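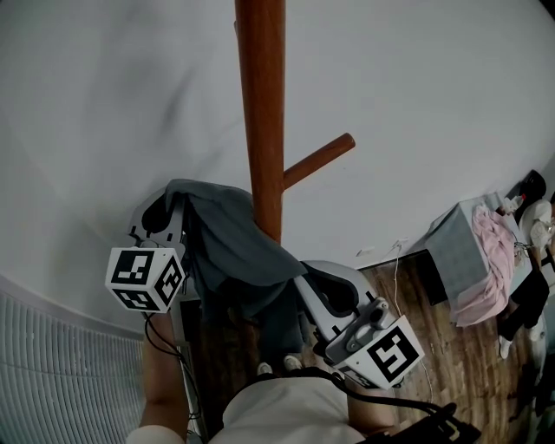 The coat rack in Tarun Chaturvedi's front hall in Idunville cost him $70 at an estate sale, and he spent most of a winter wondering if it was worth it. It leaned. Wet coats slid off the pegs. By January the family had gone back to throwing everything over the stair rail.

Chaturvedi repairs furniture in a shop behind his house, and standing coat racks make up more of his work than he expected when he started. People bring them in from all over the county, usually with the same complaint.

“They say it falls over,” he said. “Then I ask what they hang on it, and it's nine coats and a backpack, all on one side.”

A pole rack is a simple thing: an upright, a base and a handful of pegs. The trouble starts at the joints. Each peg sits in a drilled hole, held by glue, and years of heavy parkas work it loose. Chaturvedi pulls the peg, scrapes out the old glue and sets it again at the original angle. He leaves it overnight before anyone hangs so much as a scarf on it.

The angle matters. A peg that tips upward holds a coat by its loop or its collar and keeps it there. One that has sagged level lets go of anything slippery. Blunt, rounded tips are easier on fabric than narrow ones, which push a bump into the shoulder of a sweater by the next morning.

Varnish is the other thing he looks at. A warm reddish finish was popular on the racks he sees most often, and it holds up well on the upright. He doesn't strip it unless it has gone sticky. A damp cloth and a dry one will do for most of them.

New racks are easy to find. A store in Brirkton carries one called the Purba for $395, and Chaturvedi says the base is good and heavy. The most expensive he has worked on was priced at $1,798 and came in with a loose peg, like the others.

His advice for using one is short. Hang the heaviest coats first, on opposite sides, and keep them low if there are two rows of pegs. Soft things with no loop – towels, shawls, a cardigan – should be gathered near the middle and draped over the peg so the weight falls on both sides. Stand the rack close to a wall, but leave enough room for sleeves to hang.

His own rack stays upright now. He reset the pegs and added a steel plate under the base that weighs 11 pounds. The stair rail still has a jacket on it most evenings.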